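Bag storage, part 3

13th April

Print this post
E-mail this to a friend

Previous entries dealt with liner gauge and drawer storage. The drawer failed: bags migrate to the back, and retrieval took longer than the task itself. Wall storage is the current arrangement.
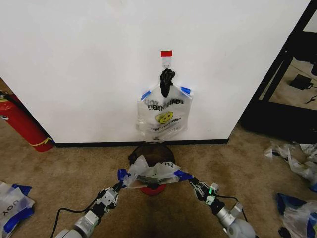 Hook height is the main variable. Chiến Tôn suggested eye level; I went low, so that a bag clears the baseboard by a short distance and the bin can stand directly underneath. Hanging by the knotted handles keeps the printed face flat enough to read, mirrored or otherwise. Red tape above the hook fixes the position if the adhesive has to be replaced. I have replaced it 2 times since March.

Lining is a separate problem. A shopping bag is not cut for a round bin, and its opening has to be stretched over the rim evenly or one side slides in under load. Draping the blue handles over the top edge gives something to pull on at removal.
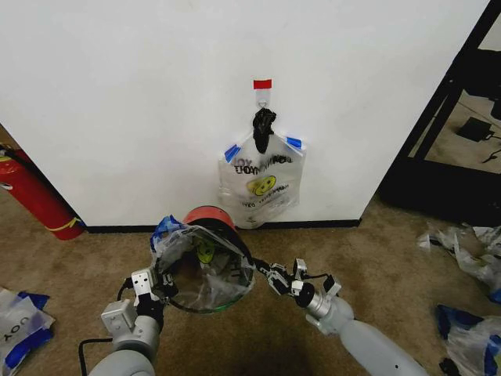 Floor stock remains unresolved. My count at Plivden was 223 bags, unsorted. Left on the carpet they scatter, and the run of baseboard toward the fire extinguisher should stay clear. Next step is a second hook.

Print this post
E-mail this to a friend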